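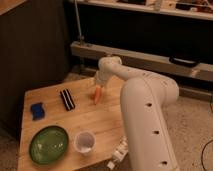

Light wooden table, orange carrot-shaped piece above it.

Workshop notebook: glue and finish tests
Posted by Sudheer Poduval, Oct 23, 2018
Print | E-mail this entry

Second round on the hide glue. The Rutetus pearls soaked overnight and went into the pot at 135 F. Last batch ran hot and got stringy, so I checked the thermometer every 15 minutes and wrote it on the card by the pot. Held fine until lunch, then drifted up a bit when I left the lid on.

Glued up four pairs of maple offcuts, two with sized end grain and two without. Clamps stay on until tomorrow. Narayanan wants to break them in the vise like we did in April. I would still like to use the lever and the spring scale so we have numbers to compare.
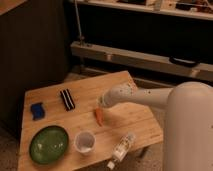 Tabletop with small objects on it, the orange one near the middle.

Shellac: the Chettiar flakes are slow to dissolve. Strained the jar through a paint filter and lost more than I expected. Cut is probably lighter than the label I put on it, so don't trust the label. First coat on the test boards looked even. Second coat dragged on board 3, my fault for going back over it.

Humidity in the back was 87 percent this morning, which may explain the slow drying.
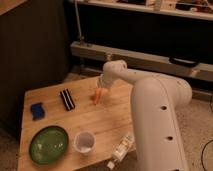 Also still waiting on the Flevby order. They shipped the brushes but not the alcohol. Narayanan Varma will call them, and if it isn't here by the end of the week we can borrow a can from Gilidham.

To do: label the jars properly, wash the glue brush (in hot water, not solvent), flatten the small stone.

2 comments | 0 shares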